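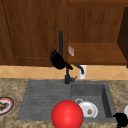

Since October I have been working on one question: how much does a policy lose when it can't separate the robot's fingers from one another in the camera image? Our simulated hands are matte black and the sink is dark gray. With even lighting the fingers collapse into a silhouette, and a depth cue a person would get from shading is missing.

The task set is Vasedcombe, our kitchen sink suite. It has 1,047 teleoperated episodes. I dropped 213 of them before training, all for the same fault: the recorded joint angles lagged the rendered hand by more than one control step. The filter is a threshold on cross-correlation and takes a few minutes to run. I should have run it before the first round of training, and the results from that round are not reported here.

The method is simple. The simulator knows the joint state, and so would a real controller, so the hand can be projected into the camera view without segmenting anything. I render a per-finger ID map from the kinematic model, one channel per finger plus one for the palm, and stack it with the RGB input. The encoder is unchanged apart from the first layer, whose new channels start at zero. We call the stacked version Enholm. The baseline is the same network with the extra channels left at zero.

Evaluation was 600 rollouts per model, with matched seeds and object placements. Enholm succeeded in 77 percent of them. The baseline was lower on every task, and the gap was widest when a flat object lay on the basin floor and the fingers had to come in low from the side. With objects that stand clear of the floor the two models were close enough that I would not argue for a difference.

The flat dish is the useful case to look at. The fingertips have to stop just short of the rim before they close, and the ones that matter overlap each other from most camera angles. 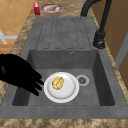
Nives Bassi objected, after reading a draft, that the ID map is computed from perfect joint angles, so the comparison mixes two things: knowing which finger is which, and having a noise-free pose in image space. She wanted the map rendered from perturbed angles before any claim about finger identity.

I agree with the objection and have run part of that test. Noise was added to the joint angles used for the map only, and the simulated hand itself was left alone. Small noise changes very little. Larger noise pushes the success rate below the baseline, and the failures look alike: the hand closes early, on the wrong side of the rim. The network trusts the map over the pixels. Training with the same noise recovers part of the loss. I don't have enough seeds yet to say how much.

A second control collapses all the finger channels into a single mask. If that version matches Enholm, identity is not doing the work and the write-up needs a different title. It is in the queue.

Camera calibration error is not covered by any of this. On hardware I expect it to matter more than encoder noise, because it shifts the whole map at once.

Recent posts
Nikonico: replaying teleoperation logs at a fixed control rate
Why I stopped reporting best-checkpoint numbers
Contact parameters for thin dishes
Moving the Vitale renderer to batched cameras
Notes on zero-initialized input channels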